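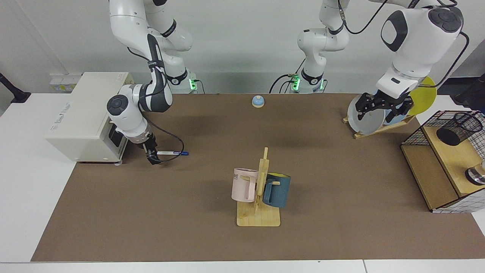 A course that ends with a mug on a peg will look thin beside a trophy, Kenna Carnegie wrote to the department in March, and the students know it. Her letter was a response to the proposal that the Sundadberg robotics elective withdraw from the Dalgleish Cup next year and give its entire spring term to the household tasks project known as Pinura. It was courteous and well argued, and several colleagues in Stavton have since said that they agree with it. I do not. The department has asked that both positions be set out before the schedule is decided, and what follows is the case for the project.

The Cup has served the school well. It brought students into the program who would not otherwise have considered it, and it gave the elective a public face at a time when its budget was uncertain. It also has a fixed shape. The playing field is the same for every team, the game pieces are identical, and the rules are published months ahead. A team that studies the rules closely can design a machine around them, and most of the strong teams do exactly that. The result is a good lesson in optimization. It is a weaker lesson in what happens when a machine has to deal with things that were made for people.

Mugs, plates and pens were made for people. A plate in a dish rack offers a gripper very little to hold, and it leans on its neighbor. A mug has a handle that may be facing the wrong way. A marker rolls. These are modest difficulties, and any student in the elective can explain them on the first afternoon. Writing a program that copes with them takes the remainder of the term, and much of the work consists of deciding what "done" means. Is a mug hung if it is on the peg but tilted? Is a plate returned if it has gone back into the rack one slot over? The Cup answers such questions in its rule book. Under Pinura, the students write the answers themselves and must defend them to one another before any score is recorded.

I regard that as the most valuable hour in the course. Last spring one group had recorded 133 attempts at moving a plate and claimed success in 85 of them. A second group, working from the same written definition, reviewed the log and disagreed with the count. The argument that followed ran over two class periods and ended with a revised definition, a lower number and a much better report. No judge was present and no points were at stake. The students had to settle the matter with evidence, as they will in any laboratory or workplace that takes them on.

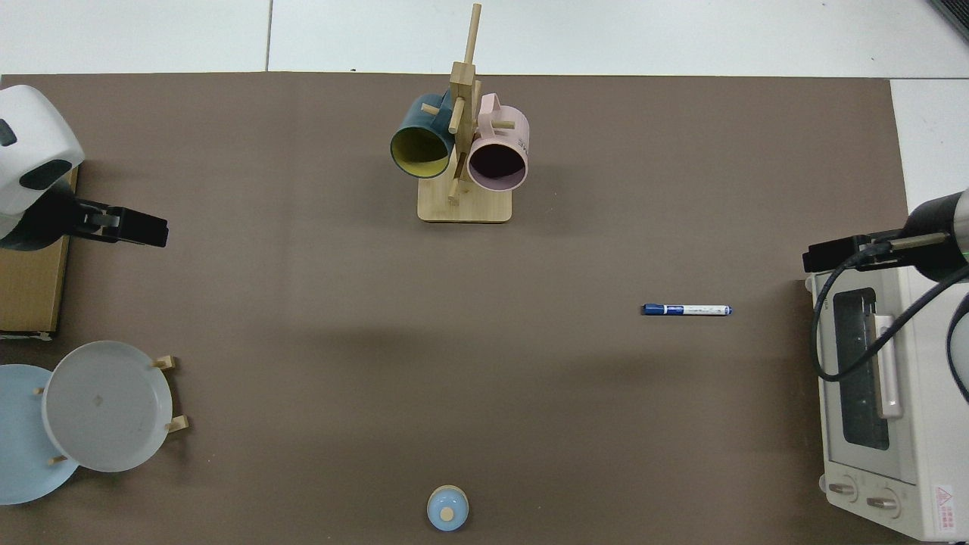 What do the other students do while two people run the arms? The question was raised at the open meeting by a parent, and it deserves a full reply. It is the strongest objection to the project, and the department's first answer to it was not adequate.

The elective enrolls 30 students. A competition season has room for a great many jobs: drive team, scouting, pit crew, outreach, fundraising. A single table with two arms does not generate work on that scale by itself, and a student who is merely waiting for a turn is not being taught. If the project is to replace the Cup, it must be organized so that the table is the smallest part of it. Task definitions, object layouts, logging, review of other groups' logs and the writing of procedures can all proceed away from the equipment. Groups should be small, and every student should rotate through every role, including the less popular ones. The schedule now before the department does this in outline only. I would not vote for it until the rotation has been written down in full – and I say so as a supporter.

Cost has also been mentioned. The Cup requires entry fees, travel and a new set of parts each year. The household project needs the arms, which the school must maintain in either case, and a collection of ordinary objects that can be replaced at any store. There is a further benefit in this that does not appear in the budget. A student with no tools at home can still practice thinking about a dish rack. The student can pick up a plate, notice which fingers did the work, and come to class with an observation worth testing. I have read many such observations in the class notebooks, some of them from students who had never spoken during a competition meeting.
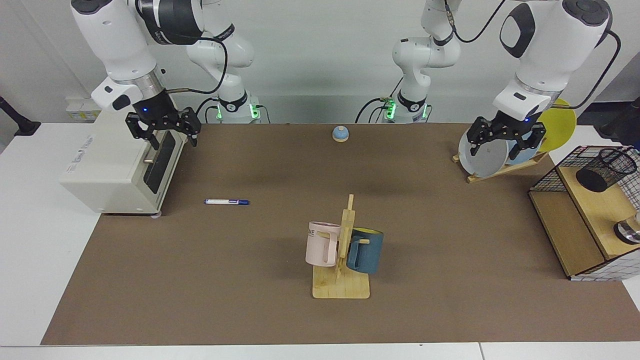
The Pinura table at Sundadberg, with one arm beside the toaster and the other at the dish rack.

Ms. Carnegie's letter makes one point that I concede without reservation. Competition gives students a date they cannot move and an audience they did not choose. Deadlines of that kind teach something, and an internal project can easily drift. The remedy, in my view, is to supply the date and the audience by other means. The proposal includes a public session at the end of term at which each group attempts its task before visitors, using a layout it has not seen in advance. I would go further and require that each group publish its procedure a week earlier, so that a visitor can compare what was promised with what takes place.

I would also ask that failed attempts be reported in the same detail as successful ones. The Cup, by its nature, rewards the best run. A household is less forgiving, and a machine that returns a plate correctly most of the time has still broken some plates. Students should graduate able to say plainly how often their work fails, under what conditions, and how they know. Few of them can say this after a season of matches. Most of them could after last spring.

The department need not settle the question permanently. I propose that Sundadberg suspend its Cup entry for one year, run the project with a complete rotation plan and a public session, and compare the two on attendance, on the quality of written work, and on the number of students who enroll again. A form for the comparison is attached to the proposal. Comments on its wording should reach the department office before the spring schedule goes to print.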